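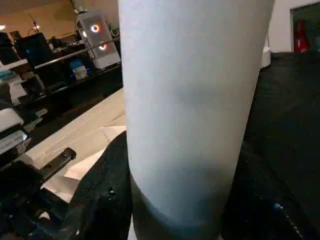
Room 327: white cylinder at the bench, creased sheet on the tabletop.

Bench coverings in Room 327

December 26, 2020

The question of what should lie on the worktops in 327 has come up in the Lelar mailbox often enough to get its own item. Last month's issue covered the shelving and the floor. This one covers the tabletops, which are dark, hard and smooth, and which most people put something on before they start work.

Two coverings are in general use: sheet paper (or thin card, depending on what is left in the drawer) and black cloth. They behave differently and the room needs both.

Paper is the better choice for marking out. It takes pencil, it can be taped at the corners, and a pale object can be traced around its base so that it goes back to the same spot after a break. Its weak point is the fold. A sheet that has been stored folded in quarters keeps its creases, and a cylinder standing across a crease is standing on two or three high points. With a short, wide part the effect is small. With a tall one it shows at the top. Soledad Montes checked this with a square and a white tube on the Vulto bench and found the lean easy to see against the blade when the base sat over a fold, and gone when the same tube was moved six inches onto a flat area.

The other problem with paper is curl. An edge that lifts will catch on whatever passes over it, and the sheet then moves with everything on it. Tape all four corners. If the sheet still lifts along one side, turn it over so the curl faces down, and tape it again. Storing the stock flat would remove most of the trouble, and Toàn Phí has cleared the widest shelf for this purpose. Please put new sheets there unfolded. The old folded stock can be used up for gluing and painting, where flatness matters less.

Contrast is a separate matter. White parts on white paper are hard to judge at the outline, especially where one side is in shadow. Anyone sorting or inspecting pale pieces should work on the cloth. 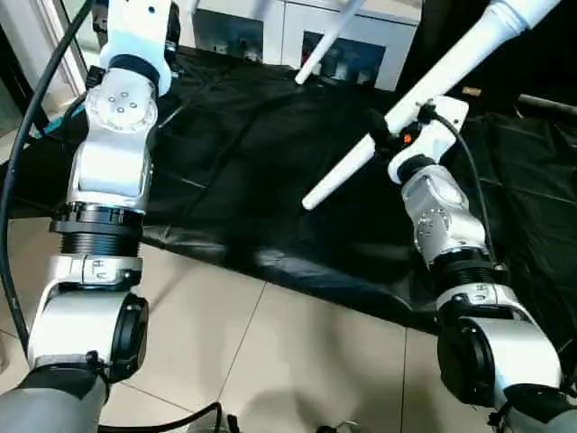
The black cloth gives a clear edge on anything white, it shows only faint highlights under the overhead lights, and it stops a long piece from rolling. It also protects finished ends. A rod with a rounded tip can be set down on it without a click, and a tapered one, which would swing in an arc on the bare top, stays close to where it was left. Small parts do not bounce when dropped on it.

It does wrinkle, and a wrinkled cloth is no use as a reference surface. Heights measured from it will be wrong by the depth of the fold, and small parts go into the folds and are shaken out later onto the tile. Tâm Kim tried pinning the cloth along the back edge of the bench, then hanging a batten from the front to keep it in tension. The pins held but the batten got in the way of knees. The present arrangement is a plain overhang of 6 inches at the front and back with nothing attached, pulled flat by hand before each job. That works for sorting. For measuring, fold the cloth back and use the bare top.

Cleaning: the cloth picks up pale dust and paper fiber, and after a few weeks the contrast is noticeably worse. Use the lint roller first, then wash cold and dry flat. Do not iron it on the bench. The second cloth, bought in the same order, is 60 inches long and can go down while the first one is drying. Both are marked at one corner on the underside with the letter L in white thread.

A few points on order of work, from the notes Ngọc Âu kept during the fall sessions:

Clear the top completely before changing a covering. Sliding a cloth out from under tall objects has been tried.

Lay paper over the bare top. Paper over cloth tears at the pencil point.

Allow 30 minutes for glue before lifting anything off the sheet, longer if the base is wide.

Take up used paper at the end of the session and leave the cloth on.

The January item will deal with labels on the storage boxes. Suggestions on wording and size of type should go to Tâm Diệp, with the shelf position given in the subject line.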